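Product records for the Plilholm nursing and baby carrier catalog, cleaned up and put in one place. Plilholm sells feeding covers, slings, burp cloths and changing bags for new parents, and this data set covers everything listed in the shop up to the end of April.

## What is in it

There are 3,595 rows in `catalog.csv`. Each row is one item in one color and one size, so a cover sold in four prints takes up four rows. Of these, 2,874 are still on sale. The rest are retired but kept in the file, as older orders point to them.

| Column | Meaning |
|---|---|
| `item_id` | Shop number, never reused |
| `family` | `cover`, `sling`, `cloth`, `bag` or `other` |
| `print_name` | Name of the fabric print, blank if plain |
| `fabric` | Main fabric as given by the maker |
| `neckline` | Covers only: `boned`, `soft` or `scarf` |
| `wash_code` | See `wash_codes.txt` |
| `status` | `live` or `retired` |

Lengths and widths are in inches. Prices are not included. Ask the shop team if you need them.

## Where it came from

Most rows were exported from the Arkent stock system. Items bought in from the MacLeod range were typed in by hand from the paper line sheets, and 267 of them have no fabric entry. We left those blank and did not guess from the product name.

Print names were the messiest part. The same floral print was spelled three ways depending on who entered it - the file `print_merge.csv` shows each old spelling and the one we kept.

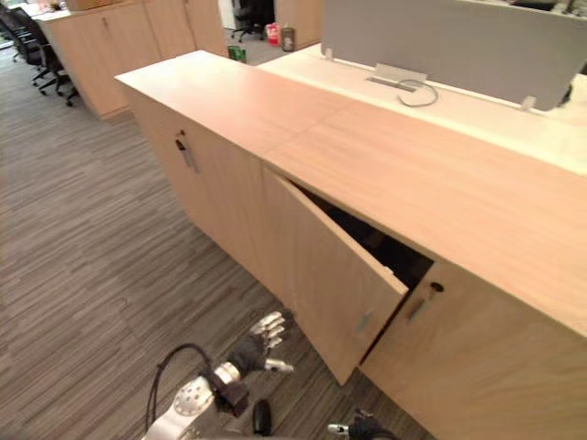

*Catalog & Product Data, Plilholm - Clernport office*

## Using the files

Read the CSV as UTF-8. Some print names have accents and will break if your spreadsheet program picks another setting. Treat `item_id` as text, or the leading zeros will be dropped.

If you only want a quick look, `sample.csv` has 1,000 rows picked at random from the live items. It has the same columns in the same order. Don't use it for counts by family, because slings are few and the sample can be off by a fair amount.

## Known problems

- `neckline` is missing for covers made before we started offering the soft edge. All of those were boned, but we have not filled them in.
- A few changing bags are filed under `other`. They came in as part of gift sets.
- Sizes for slings changed when the pattern was recut. An old medium is closer to a new small.
- The maker's fabric names are copied as written. "Cotton gauze" and "muslin" may be the same cloth.

## Not for

Safety or fit advice. Weight limits for slings are printed on the sewn-in label, and the label is what counts. There is no customer data in any of the files.

## Changes and contact

Corrections go to Cristóvão Caldeira in the product data team. Send the `item_id`, the column and what it should say. Fixes are added to `CHANGES.md` when the next export is made.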